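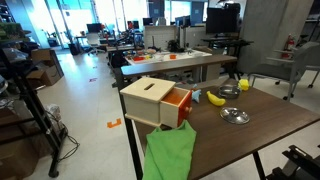

New coach at Waltora: a thread

1/ So Waltora have gone and done it. Olaia Carrasco is our head coach and I've been grinning at my phone like a fool since the club email landed (I was in the queue at the chemist, sorry to the lady behind me).

2/ For anyone who doesn't follow women's club rugby out our way: she played halfback for Teixeira for yonks, then ran their defence for 3 seasons. Horrible team to play against. I mean that as a huge compliment.

3/ We leaked tries out wide all last year. Every arvo, same story, winger on her own and our fullback sprinting across like she'd missed the bus. If Carrasco fixes that one thing I'll shout the whole bar.

4/ My worry is the forward pack. We've lost 4 of them to Caltetti over the off-season, including both locks, and you can't coach height into people. The lineout at Eseto in October was grim enough WITH them.

5/ Also she's only got a 2 year deal?? Feels stingy. The last bloke got longer and we won bugger all. 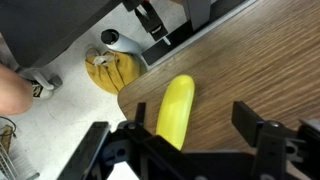
Thread last edited May 27, 2024

6/ Few of you asking about the captaincy. No word yet. I'd leave it where it is, the girls clearly play for her and a new coach has enough to sort out without that argument.

7/ Went down to the open training run. Freezing, mud up to the ankles, and Carrasco had them doing the same drift drill over and over until the outside backs stopped biting in. Loved it! Lots of yelling, most of it from the players, which we never had before.

8/ One to watch is the kid wearing 16 in the trial. Hooker, came through our juniors, throws darts. I reckon she starts by mid season.

9/ Anyway first home game is against Caltetti, of course it is. Bring a brolly and get there early if you want a park near the clubrooms. I'll be on the hill side with the thermos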